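Comparing Two Grippers on the Toaster Oven Task
Project report, Ashley Bickerstaff

Okay, so when I picked this project I thought the gripper comparison would be the easy part and the controller would eat my whole semester. It went the other way! The controller was running by the second week and I spent the rest of the time staring at fingertips.

My question was pretty simple. We have one arm in the lab and two parallel grippers that bolt onto it, the Gollow and the Kultico. Which one copes better with a toaster oven? An oven is a mean little test (Christos Tsakiris, my project partner, suggested it and I've mostly forgiven him). The door swings on a hinge at the bottom, so the handle moves in an arc, and once the door is down you have to work right over it to get anything near the rack.

We ran 200 trials, split evenly between the grippers. Each trial had two parts: pull the door open by the handle, then put the block on the dish inside. I reset everything by hand every single time, so if you see me in the hallway making a door-opening motion, that's why. The logs came to 1,185 files before I cleaned out the aborted starts.

The Gollow won on the door. Its fingers are narrow and slide in beside the handle without bumping the glass. The Kultico has wider pads, and it liked to catch one of the posts that hold the handle on, and then the arm would fault and I'd have to start over. I fixed some of that by changing the approach angle, but then it was slower.

Placing the block went the other way. The wide pads held it level, and the narrow ones let it pivot on the way in, so it landed crooked a lot. I tried squeezing harder and only managed to dent it. Christos thinks softer fingertips would help, and I'd like to try that before May if the lab will let us order some.

Cameras turned out to matter more than I'd planned for. From the fixed camera you get the door angle really nicely, but the far side of the rack is hard to judge. The wrist camera looks straight in past the fingers, which is great for lining up with the dish, and then it blurs when things move fast. I ended up using the fixed view for the door and the wrist view for the placing, and switching between them in the Vistport software (which crashed twice, both times right before lunch).
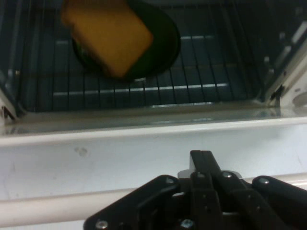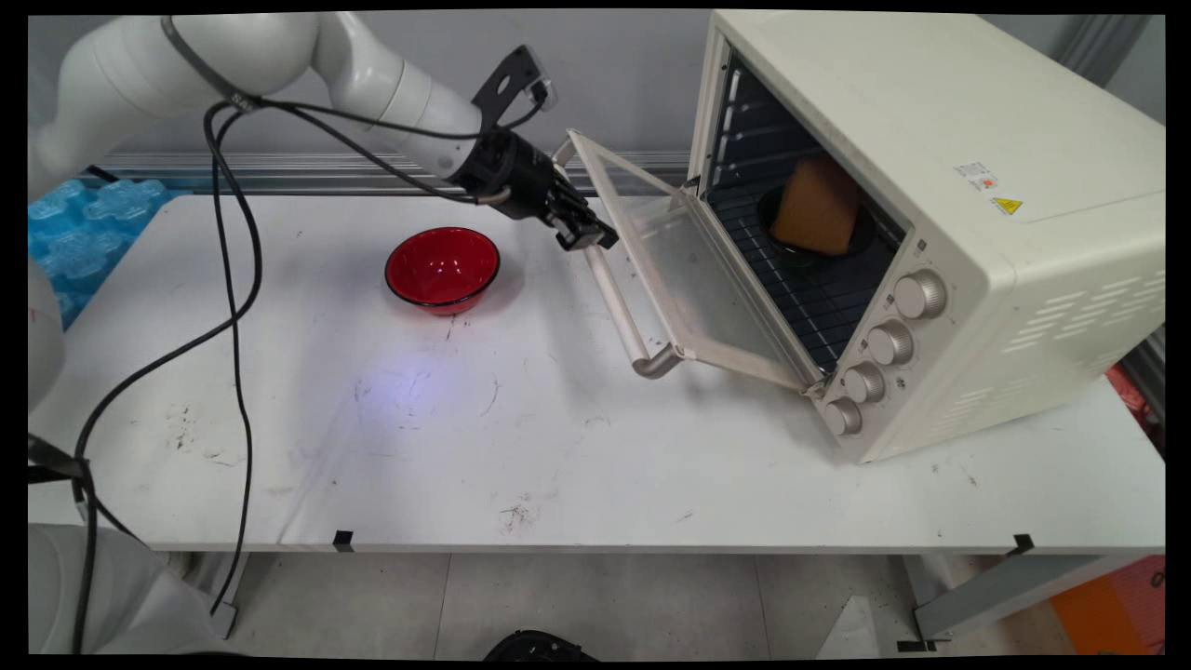

The oven with its door open, from the wrist camera (first) and the fixed camera (second).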